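Prirnmont Community Workshop
Walk-Through Checklist: Bench Rooms and Storage
Date: March 29, 2022
Inspected by: Asanka Akanda
Comments reviewed by: Rafsan Karunaratne

Ratings are OK, FIX (put right within the month) and STOP (out of use until repaired). Comments go under the item they belong to. Thank you to everyone who cleared the aisles before I got there, it made a huge difference!

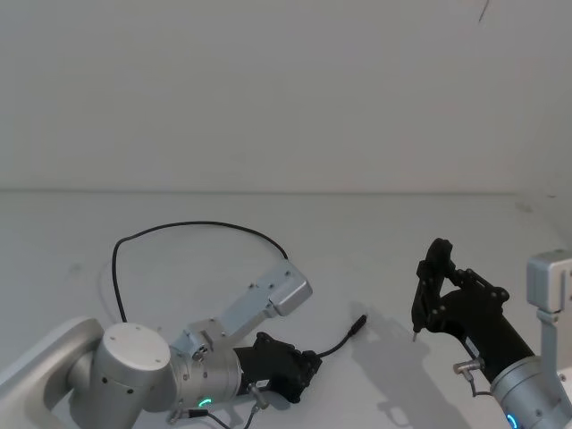
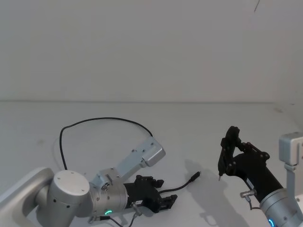
Pale tabletop in both of these.
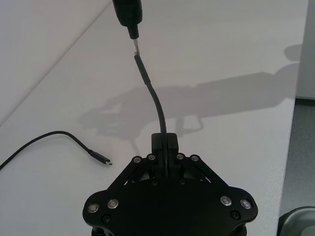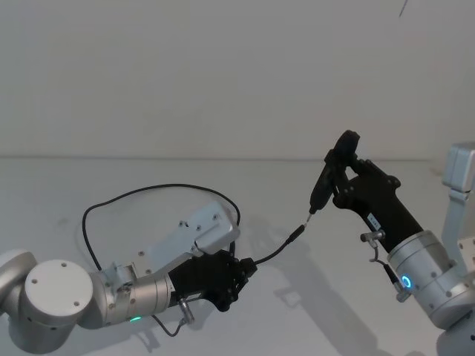 Does an item marked FIX have to come out of use right away?

Members can keep using it until the repair date written on the tag. Only a STOP tag takes something out of service, and only the inspector or the shop lead may remove that tag.

SECTION A. WAYS IN AND OUT

A1. Front door opens fully from inside without a key: OK
A2. Back door opens fully from inside without a key: FIX
Comment: Opens, but it drags on the sill for the last few inches. A plane and a coat of paint would sort it out. I tried it with an armful of lumber and got through, just not gracefully.
A3. Exit signs lit: OK
A4. Main aisle clear along its whole length: OK
Comment: So much better than October. The lumber cart finally has its own bay and people are really using it.
A5. Outside steps sound, handrail tight: OK

SECTION B. FIRE

B1. Extinguishers on their hooks, gauges in the green: OK
B2. Extinguisher tags in date: FIX
Comment: The one by the finishing room is due next month. Skedness branch is booking a service visit anyway and we can go on the same call.
B3. Oily rag can has a self-closing lid and is emptied: OK
B4. Solvents in the metal cabinet, cabinet shut: FIX
Comment: Cabinet was shut, but there was a half-full can of mineral spirits on the windowsill. Please walk it back, it's ten steps.
B5. Smoke alarms tested: OK
Comment: Very loud. Wonderful.

SECTION C. STATIONARY MACHINES

C1. Table saw guard and riving knife fitted: OK
C2. Table saw push sticks within reach: FIX
Comment: Found one, badly chewed. I'll cut a batch of new ones from the birch offcuts and hang them on the fence side.
C3. Band saw guides and blade tension: OK
Comment: Runs beautifully since the tires were changed. Go and cut something on it.
C4. Drill press chuck key on its chain: OK
C5. Lukáč lathe, emergency stop: STOP
Comment: The button latches but has to be pulled twice to release. It did cut the motor every time I tried. I still want it replaced before anyone turns a bowl. Tag is on, breaker is locked off, part no. 3605 is on order.
C6. Bench grinder rests set close to the wheel: FIX
Comment: Left side fine. Right side has a gap you could lose a chisel in.

SECTION D. DUST AND AIR

D1. Collector bags below the line: OK
D2. Blast gates move freely: FIX
Comment: Number 5 is sticking again. Fine dust in the track. I brushed it out and it came right, but it needs a proper clean.
D3. Dust masks stocked: OK
D4. Tops of cabinets and light fittings free of dust: FIX
Comment: I ran a finger along the top of the tool crib and could have written a letter. A good vacuum would take roughly 10 minutes.

SECTION E. FIRST AID AND PEOPLE

E1. Kit sealed and in date: OK
E2. Eyewash bottles in date: OK
E3. Emergency phone list posted: FIX
Comment: Still shows the old number for the Prernitz office. Rafsan has the new one.
E4. Safety glasses clean, enough for a full class: OK
Comment: The new ones fit over regular glasses, and the evening group loves them.
E5. Induction sheet signed by all current members: FIX
Comment: 9 signatures outstanding. The sheet is on the clipboard by the sink.

REVIEWER'S NOTES (R.K.)

Agree with the STOP on C5. Please don't borrow the lathe key for "just a quick one."
B4: I have moved the can.
A2: can do the door myself if somebody will hold the other end.
D2: would rather replace the gate than clean it every few months. Will get a price.
E3: new list printed and posted by the phone.

Signed: A. Akanda, R. Karunaratne
Copy to the Skedness branch. Original in the red binder, office shelf.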